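Kurow Shoe Exchange
Minutes of the Monthly Meeting

Held Saturday, November 22, 2025, in the Hailu Room. Six members present. Quorum met.

1. Minutes of the last meeting
Approved with one correction: the rent figure under item 4 should read $400.

2. Money
Balance on hand is $1,192. The Samano Fund grant has to be spent by the end of May. Agreed to put $400 of it toward laces and insoles.

3. Sorting
Donations are still coming in with one shoe missing. Agreed to hold single shoes for 30 days and then send them to Grakance for recycling. Pairs are to be tied together by the laces before they go in a bin.

Sneakers have been shelved by color, and families ask for them by size. Moved and seconded to shelve by size, with children's shoes on the lowest shelf. Carried.

4. Checking and cleaning
Discussed what counts as fit to give out. Agreed that creased toes and faded suede are fine. Split soles are not. Shoes with perforated toes should be brushed dry, as soap stays in the holes. Suede panels get the suede brush only. Laces that cannot be cleaned will be replaced.

Tables are to be covered before any shoes are put down and wiped at the end of the session.

5. Winter boots
Held over to the next meeting.

6. Other business
The lock on the supply cabinet sticks. To be reported to the building office.

Meeting adjourned.

Sneakers on the tables
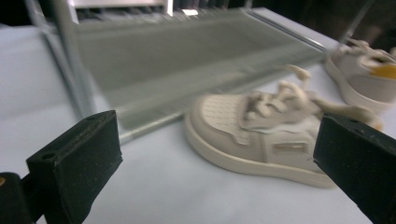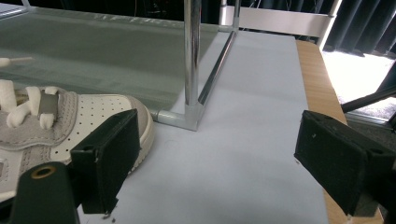
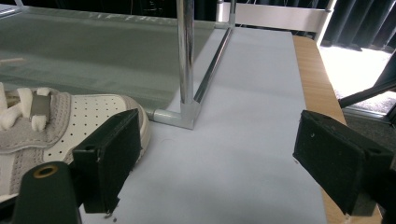

Page last changed: 6 days after the meeting

Corrections to these minutes should be sent in writing before the next meeting. Paper copies are in the folder by the door.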